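跟着萨瓦斯走科利德蒙特的老盐道
文／蔡诗雨

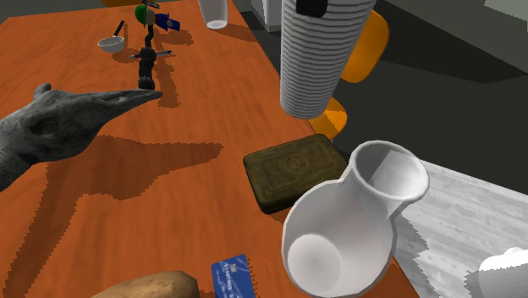
长木桌与灰色的手，电脑渲染画面

萨瓦斯·孔托扬尼斯（Savvas Kontogiannis）约我早上六点半在格拉诺森（Granosen）的水井边见面。我前一晚住在霍索恩客栈（Hawthorne），店里的斯黛拉·卡里乌基（Stella Kariuki）听说之后直摇头，说他和谁都约六点半，来的人一般七点才到，他自己呢，六点就坐在那儿了。我不太信，还是把闹钟往前拨了一点，结果下楼走到井边，六点二十，老先生果然已经坐着了，膝盖上放着一个纸包，里面是两个芝麻面包圈，其中一个是给我的，还温着。

“先吃，”他说，“上面什么都没有卖的。以前有个卖酸奶的，后来他儿子去了城里，他也去了城里。”

于是我们的采访就从嚼面包圈开始了。录音的前五分钟后来我听了好几遍，几乎只有咀嚼声、鸽子的叫声，和他跟每一个路过的邻居打招呼的声音。

来之前，我对这条路知道得不多。从格拉诺森的水井到科利德蒙特（Kolidmont）山顶的旧堡，一共13公里，过去是盐商走的道，骡子驮着盐从河谷上来，在堡下交税，再翻过山口卖到北边去。如今旅行手册上大多只写旧堡，给它半页纸，配一张从停车场拍的照片。路本身常常只有一句：“亦可步行前往”。萨瓦斯对这句话很有意见。

“亦可！”他把这个词念得很重，“好像走路是没赶上车的人才做的事。你要知道，这座堡本来就是给走路的人看的。你坐车上去，从后面进，先看见厕所，再看见售票亭，然后才看见墙。走路的人呢，走到第三个弯，一抬头，墙在那里；再走，墙不见了；再走，又出来，比刚才大了。造它的人是算好的。收税的地方嘛，总要让你心里先害怕一点。”

他在这条路上带客人走了42年。最早的时候，他还是个给考古队背水的年轻人，考古队走了，陆续有人来打听遗址怎么走，他就顺便带一带，一带就带到了现在。我问他最初有没有想过会做这么久，他认真想了一阵子，说没有，他那时候想开一家修自行车的铺子，连铺面都看好了，在面包房隔壁。

“后来那铺面租给了一个裁缝，”他说，“裁缝的手艺不错，我这条裤子就是他改的。”

我们出发时太阳刚好照到教堂的钟楼上。六月的河谷，早晨还是凉的，我穿了一件薄外套，走了不到两个弯就脱下来系在腰上。出镇子的一段路是石板，中间被磨出一道浅浅的槽，萨瓦斯让我把脚放进去试试。我放了，刚好一只脚宽，走起来像踩在一条干了的小水沟里。他说镇上有人讲这是骡蹄磨的，也有人讲是后来拖木头拖出来的，考古队的人两种说法都记了下来，没有下结论，他自己倒是偏向木头。

“骡子不傻，”他解释，“骡子不会所有的都走在一条线上。你看过骡子走下坡路没有？它走得像我姨妈逛市场，左边看看，右边看看。木头没有办法，木头只能直着走。”

石板路走完是一片杏树林，再往上，路就变成了土和碎石。这段路上有九座小石龛，当地人叫它们“歇脚石”，每一座都有一个齐腰高的平台，是给人卸货的。背着盐的人如果把货放到地上，再想背起来就太费劲了，放在齐腰的平台上，转过身，把绳子往肩上一套，站直了就能走。这个道理我听他一讲就明白了，可要是自己路过，我大概只会觉得那是个拜神的地方。萨瓦斯说拜神也是有的，有几座里面早年放过圣像，后来被人收进了镇上的小博物馆。

说到小博物馆，他的话就多了起来。博物馆在镇公所楼下，两间屋子，钥匙在索朗日·布吕内（Solange Brunet）手里。布吕内女士是研究盐税的历史学者，十几年前来这里查一份账本，查完了又查下一份，后来干脆在镇上买了一所房子。我前一天下午已经去拜访过她，在那两间屋子里待到了关门。她和萨瓦斯是很好的朋友，也是很好的对手，几乎每一件事都能争上一争。关于石板上的槽，她坚决站在骡子那边。

“萨瓦斯讲故事讲得太好了，”布吕内女士跟我说，“这正是危险的地方。他讲什么，客人就信什么。我在账本里查到过修路的开支，写得清清楚楚，是因为‘牲口踏坏’。我把那一页复印了给他看，他说，写账的人坐在屋里，怎么知道是什么踏坏的？你说这怎么跟他争？”

我把这段话转述给萨瓦斯，他很高兴，笑得在路边停了下来，扶着一棵杏树喘气。

“她说得对，写得清清楚楚，”他说，“可我父亲和我祖父都拖过木头。我祖父还在那条槽里摔断过手腕。你回去告诉她，我这里也有账本，就是我祖父的手腕。”

第四座歇脚石旁边有一眼泉，水很细，要把瓶口贴在石头上才接得到。我们在那里坐了挺久。我拿出事先写好的问题，一共两页纸，他接过去看了看，说字写得很漂亮，又还给了我。后来我基本上没再看那张纸，他想到哪里就说到哪里，我也就跟着他听到哪里。

我还是问了一个我自己最关心的：为什么旧堡留了下来，而山下的斯蒂拉赫（Stirach）什么也没有剩下？斯蒂拉赫是盐道在河谷里的起点，按布吕内女士的说法，它曾经比格拉诺森大得多，有仓库，有两家浴场，还有一座据说很好看的桥。现在坐车经过那里，能看见的只是一片种着瓜的平地和一块路牌。

“因为斯蒂拉赫有用，”萨瓦斯说，“有用的石头，人家会来拿。河一改道，盐船不来了，人也就搬走了，房子空着，谁家要砌墙，谁家要垒羊圈，就赶车去拉一车。你今天早上坐的那个井台，上面那圈白石头，就是斯蒂拉赫浴场的。霍索恩客栈门口的台阶也是，你回去看，第二级有一道水槽，台阶要水槽干什么？是浴场的地面嘛。旧堡在山上，石头又大，拉下来要累死两头牲口，不划算，就留给我们了。”

他把“留给我们了”说得很轻快。我想起出发之前读过的那些文章，几乎都把科利德蒙特写得很威严，什么固若金汤，什么历经战火。我问他，堡里到底打过仗没有。

他压低了声音，虽然山坡上除了我们和几只羊，并没有别人。

“没有，”他说，“有一次差一点。来了一队人，在下面扎了营，过了两个晚上，下大雨，他们就回去了。这个索朗日也同意，这是我们两个都同意的事情，不多的。”

关于这场雨，布吕内女士那里有更详细的版本。她给我看过一封信的抄件，是当时堡里的税官写给上级的，信里报告敌军退走的消息只占了两行，剩下的一整页都在抱怨屋顶漏水，盐受了潮，请求拨钱买瓦。她说她读档案读了大半辈子，最喜欢的就是这种信。她后来还专门去找过回信，没有找到，不知道瓦买成了没有。萨瓦斯说一定没有买成，理由是他小时候钻进税官的那间屋子躲雨，照样淋得透湿。

过了泉水，坡就陡起来了。萨瓦斯走在我前面，步子很小，可是一直不停，我走得比他快，却总要停下来等自己的呼吸，最后反而是他在等我。他教我把重心放低一些，不要抬头看路还有多远，看前面那个人的脚后跟就好。于是有很长一段路，我对科利德蒙特的印象就是他那双补过底的棕色皮鞋。

第六个弯上，我们遇见了岩崎阳斗（Haruto Iwasaki）。他是从山口那边反着走下来的，背着一个很大的背包，脖子上挂着草帽，是个画地图的人，正在为一本步行者用的小册子重新测这条路。萨瓦斯早就认识他，两人隔着老远就开始挥手。岩崎先生已经在这一带待了好几周，晒得很黑，讲话轻声细语的，我请他在石头上坐一会儿，他便把背包卸在了旁边的歇脚石上。我注意到他转身卸包的动作，和萨瓦斯早上给我比划的一模一样。

“是的，很好用，”他有点不好意思地说，“我第一次路过的时候没有在意，累了，随手一放，高度刚刚好。后来我就把每一座都标在地图上了。地图上一般会标水源、标观景点，我想，能放背包的地方也应该标出来。”

我问他最难画的是哪一段。他说是旧堡外面那一圈，因为有三四条羊走出来的小路，看起来都像是人走的，他每一条都走过了，有一条走到头是一丛黑莓，有一条又绕回了原地。他把那条绕回原地的也画了进去，用很细的虚线，觉得删掉有些可惜。萨瓦斯在一旁插嘴，说那条路他走过许多回，夏天傍晚从那里看下去，整个河谷是亮的，你不要删。岩崎先生就点点头，掏出铅笔，在本子上添了几个字。

他们两个接着讨论了一番弯道的叫法。原来每一个弯都有名字，有的叫“寡妇弯”，有的叫“丢帽子弯”，有一个叫“马努弯”，至于马努是谁，萨瓦斯也不知道，他小时候问过，大人们也不知道。岩崎先生想把这些名字都印到小册子里，正发愁有两个弯一直问不到名字。萨瓦斯很大方，说那你就起一个，我回去跟大家讲一声，过个三十年就是老名字了。岩崎先生没有答应，他说还是先空着吧，也许还有哪位老人记得。

和他道别以后不久，墙就出来了。跟萨瓦斯描述的一样，先是灰黄的一角，在松树后面，拐过去就没有了，再出来的时候，已经是整整一面，高得叫人不由自主地把脖子往后仰。我站住了，萨瓦斯也站住了，他什么也没说，从口袋里摸出一块手帕擦汗，擦得很慢。我后来想，他带了这么多年的客人，大概早就知道大家会在哪一块石头前面停下来，每回都把汗留到那儿再擦。

旧堡的正门朝南，门洞里很凉快，两边各有一条石凳，是当年等着过秤的商人坐的。秤早就没有了，地上还留着四个方形的孔，是插秤架的。墙上刻着不少记号，有十字，有鱼，还有一排一排的短杠。布吕内女士研究过这些短杠，认为是商人自己记的货数，怕税官多算。萨瓦斯补充说，税官肯定多算，他要是不多算，谁会有闲心去刻石头呢？

我们在石凳上坐着吃了午饭，是斯黛拉一早塞给我的，面包、煮鸡蛋、腌橄榄，还有一小罐杏子酱，她说是自己熬的，罐子要还。坐车来的游客陆陆续续从后面绕过来，在门洞里拍照，有一家人请萨瓦斯帮忙拍合影，他拍得很卖力，又蹲又站的，拍完还告诉他们站错了边，应该站到左边，下午的光好。那家人于是又站到左边拍了一回。爸爸问他是不是工作人员，他说不是，只是住在附近。

我问他会不会讨厌这些坐车来的人。他把鸡蛋壳仔细地包进纸里，过了好一阵才回答。

“年轻的时候讨厌，”他说，“那时候公路刚修好，车一来，45分钟就从河谷到山顶了，我想，完了，没有人会跟我走了。有一年真的没有几个人。我生气，看见大巴就生气。后来我母亲腿不行了，她一辈子住在山下面，小时候上来过，后来忙着过日子，就再也没有上来。我侄子开车带她上来，她就坐在你现在坐的这个位子上，坐了一个下午，不肯走。从那以后我就不生气了。路修得很好，我只是希望手册上不要写‘亦可’。”

我问那该怎么写。

“就写‘步行前往’，”他说，“然后在后面写‘亦可乘车’。”

下午他带我看了堡里的几处地方。税官的屋子现在只剩三面墙，屋顶早没了，地上长着野茴香，走进去一身都是香味。粮仓保存得最好，里面的拱顶还是完整的，站在一个角上小声讲话，对面的角上能听得清清楚楚，萨瓦斯让我站过去，他在另一头背了一首很长的诗，我听不懂，他翻译给我听，大意是讲一头驴子不肯过桥。水窖在院子当中，盖着铁栅栏，往下看什么也看不见，他丢了一粒小石子下去，我们一起听了一下声音。他说水窖是整座堡里最聪明的东西，所有的屋顶都往它这里斜，一滴雨也不浪费，“可惜屋顶漏”。

说到修缮，他的语气稍微严肃了一些。东墙去年冬天鼓出来一块，现在用木架子撑着。有人主张拆下来重砌，有人主张就那么撑着，等找到更合适的石匠再说。布吕内女士和他难得又站到了一起，都主张等。他领我去看了那面墙，把手掌贴在石头上，像摸一匹马似的，摸了摸，又拍了两下。

“急什么呢，”他说，“它站了这么久，再等一等石匠，它等得起。”

下山我们走得很慢，他的膝盖下坡时不太舒服，他自己不肯承认，每隔一会儿就说要让我看一样东西，于是我看了一只乌龟、一种只在阴面长的蕨、一块形状像面包的石头，和远处一个据说住着他小学同学的村子。经过泉水的时候，我们又把瓶子灌满了。杏树林里有人在收拾梯子，认出是萨瓦斯，抓了一大把杏子塞过来，他全放进了我的外套口袋，说他家里多得吃不完。

我问他还打算带多久。这个问题在我那两页纸上排在最末，我本来想着要问得委婉一些，走累了，就直接问了出来。

“带到我的鞋坏了，”他说，接着低头看了看鞋，“不过鞋匠说还能再补。”

他又说，镇上有两个年轻人这个夏天跟着他走了几趟，一个记性好，一个嗓门大，他想着要是能把这两个人合成一个就完美了。他让记性好的那个去布吕内女士那里听课，让嗓门大的那个去背诗。至于石板上的槽究竟怎么讲，他交代他们两种说法都要讲，先讲木头。

回到水井边，天还很亮，井台上坐着几个乘凉的老人，见我们回来就往旁边挪了挪。我摸了摸那圈白石头，晒了一天，摸上去是暖的。萨瓦斯跟他们介绍我，说这位走下来了，一路没有坐车，老人们都朝我点头。回到霍索恩，我特意低头找了第二级台阶，水槽在那里，积着一点灰，斯黛拉正拿着扫帚从里面往外扫，她看了看我手里的空罐子，问我杏子酱是不是太甜了。

步行须知：
从格拉诺森水井到科利德蒙特旧堡全程13公里，途中只有第四座歇脚石旁有泉水，山上没有商店，请自备午饭。
不愿原路返回的，可在旧堡后方的停车场乘车下山，到河谷车程45分钟。
小博物馆在镇公所楼下，门若锁着，可到隔壁敲门找布吕内女士。
想请萨瓦斯带路，前一晚在霍索恩客栈跟斯黛拉说一声即可，他会约你六点半。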